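Flokero Shelf and Surface Tidying Collection: Data Card

Version 3
Last revised: Feb 2, 2021
Maintained by: Ora Domestic Studies Unit, Levchenko Institute

1. Summary

The Flokero collection records the everyday work of clearing and setting out shelves, side tables and desks in shared rooms. It is intended for study of how household and office items are placed, moved and put away. The present release contains 1,560 recordings, arranged in 269 sessions and covering 7 room layouts. Each session concerns one principal piece of furniture and the articles kept on or near it.

This card describes the furniture and articles in the layout known as Hedau. The other layouts are described in their own cards, which follow the same section numbering.

2. The Hedau layout

The principal piece is a grey wood-grain shelving unit with a curved outline. It has open compartments with reddish-brown surfaces inside, and a broad flat deck in front on which articles may be set down. A round white side table with a ribbed base stands near it, and a long white desk follows the wall on the other side of the room.

Users should note that the compartments are open and have no doors. The label "put away" therefore applies as soon as an article rests wholly within a compartment. An article standing on the deck is labelled "set down", and an article on the very top of the unit is labelled "displayed".

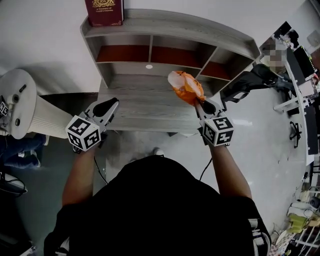

Soft articles are the most difficult class to label consistently. Plastic bags, wrappers and cloths change outline whenever they are handled, and annotators were instructed to record the article by its kind and principal colours only. No attempt is made to record size. Where a bag may hold something that cannot be identified, the contents field is left blank.

3. Article classes

Hard articles: books, boxes, cups and similar items which keep their shape.
Soft articles: bags, wrappers, cloths, paper tissue.
Fixed articles: items which belong to the room and are not moved in the course of a session, including monitors and lamps.

Books are treated as hard articles whether open or closed. The posture of a book is recorded separately as flat, upright or leaning, and the field is filled in again whenever the posture changes. A book which is upright but tilted is entered as leaning, however slight the tilt. Titles are transcribed where they can be read, including capital letters and apostrophes. Ornament, crests and monograms are entered in the remarks field and do not form part of the title.
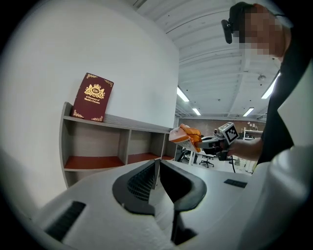 Hedau layout: "A Treasury of World's Classics", displayed on top of the shelving unit. Posture: leaning.

4. Annotation procedure

Each recording was labelled by two annotators working separately. Differences were settled by a third reader, whose decision is final for the release in question. Annotators worked from a written guide, revised in June, which is supplied with the collection as a plain text file.

Location labels are given from the front of the unit. "Left" and "right" always refer to the side seen by a person facing the compartments. Earlier versions did not apply this rule to side tables, and labels taken from those versions should not be combined with the present ones.

5. Known limitations

Small articles at the back of a compartment may be missed where a divider hides them. Colours of wood-grain surfaces are recorded by eye and vary between annotators, particularly between brown and reddish-brown. Faces are obscured, and requests for unobscured material will not be considered.

6. Permitted use

The collection may be used for research and teaching. Redistribution of single recordings is allowed if this card is included unaltered. Corrections to labels should be submitted to the Unit in writing, quoting the layout name and the session number.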